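Passtead 642 Mist Coolant Unit

Add-on minimum quantity lubrication for small mills and lathes. Sold by Cirkdale.

Netirer, who make the Passtead line, say this unit will replace flood coolant in most job shops. We sell it and we don't believe that. It puts a fine oil mist on the cutting edge and keeps the chips fairly clean. On deep pockets in stainless, keep your flood pump.

The brochure promises tool life up by 30 percent. It does not say which tool, what metal or what speed, so treat that number with care – we asked in September and are still waiting for the test sheet.

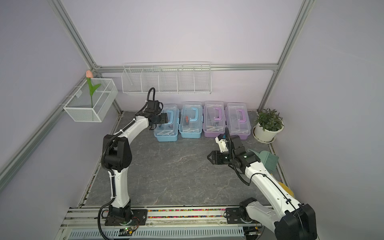

What we can vouch for is the build. The tank holds 700 ml and the fill cap seals well. The nozzle stays where you point it, even close to the spindle. The air regulator is the weak spot. It creeps, and you will want to check it at the start of each shift.

Oil use depends on the job. The "one fill a week" claim comes from light aluminum work, and a shop cutting steel all day should expect to refill far more often.
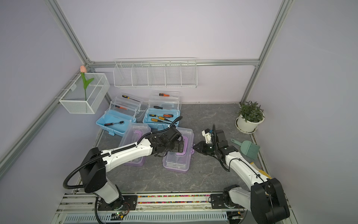
Open toolboxes with screwdrivers and a ratchet wrench.

In the carton: tank, regulator, one nozzle, 17 feet of air line, magnetic base. No oil. The maker's own oil is fine but costly – any light vegetable-based cutting oil has worked for us.

Returns: unused units only.

Page updated 08/12/2019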